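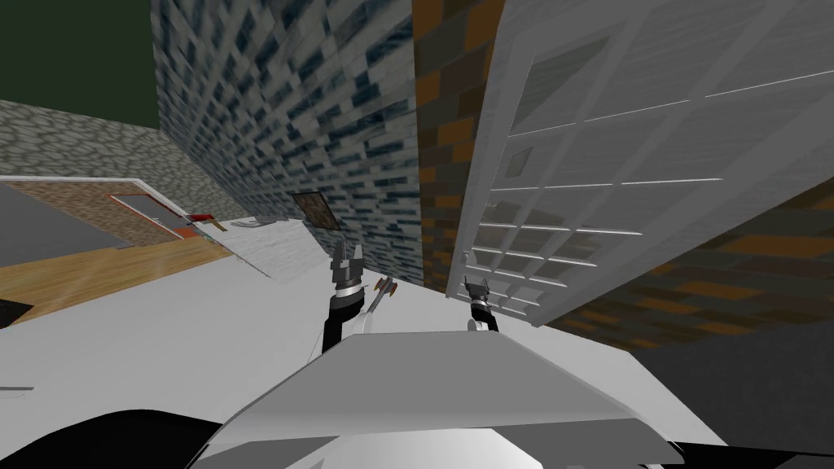 Simulated workspace from the robot's viewpoint, with both grippers and a slender, tool-like object with an orange-brown tip on the floor. Credit: Dunmore project

Search this site
Enter keywords Go

Dunmore: progress report to the Grelance fund, August

Work in this period went into training the two-arm policy in simulation before any transfer to hardware. The wall textures are swapped between episodes, and the camera tilt is varied, so that the policy can't lean on a fixed background. Brick and cobblestone are both in the current set.

With fixed textures, the policy picked up a thin object in 62 percent of trials in rooms it had been trained on, and did much worse in new ones. With swapped textures the gap between old and new rooms is around 5 points. Training takes longer, and we have used more of the computing budget than planned.

Handing an object from one gripper to the other is still weak. Most failures come from the second gripper closing too early. Amber Rudd is rewriting the timing part of the reward and expects to rerun the tests at Stornano within 6 weeks.

We ask to move 2 months of the hardware allowance to computing. The total stays the same.

This site uses cookies. Accept Manage settings

Related items
Mendescombe: notes on gripper calibration
Stornano test room schedule
Grelance fund: reporting dates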